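Mendside kitchen evenings, news for July

Our repair evening moves to the small hall from 08/07/2023. The doors open at 7 and we close when the last item is finished. Please bring only things which you can carry alone. For kitchen things we now have food-safe oil, and Fadus gave us 12 new handles for knives. 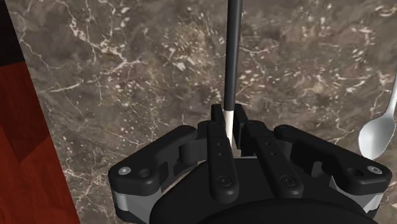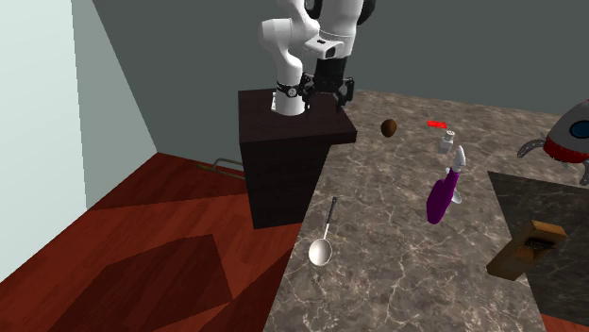 Teófilo Condori wrote to us that the oil needs two days to dry before a handle is used again, and he asks that we put this on the paper which goes home with each item. We will do it from the next evening. The list for sharpening is already full.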